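Derness 27 Bathroom Exhaust Fan

Most bathroom fans come in two settings: off, and helicopter. The Derness 27 has a third, a low trickle speed you can leave running while you shave, think or hide from your family. It fits between standard ceiling joists and vents through a four-inch duct. The duct is sold separately – so is the patience.

Low speed: 41 CFM
High speed: 52 CFM
Grille: white, snaps off for cleaning, which you will do once
Switch: wall timer or plain on/off

Please vent it outdoors. The attic does not count as outdoors, whatever the last owner of your house believed. 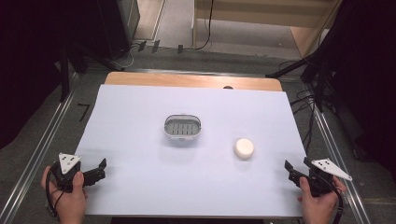 Damp rooms need air moving on every side of things, and a fan only handles the ceiling end of that. Leave a gap under the door so fresh air can get in. Down at sink level, look for the same idea in smaller goods: an oval soap dish with a slotted grate gives the bar somewhere to drain, once you put the bar in the dish and not next to it. Then set the timer and go to work.

Comments (3)

Nghĩa Mai: Put ours in last February. Quiet enough that I keep leaving it on.

Manolis Stefanou: Does it fit the hole from an old Kwon? Mine is held up mostly by paint.

Nghĩa Mai: Mine did, after some sawing and some language.

© Plurnwood Bath Supply | Contact us | Back to top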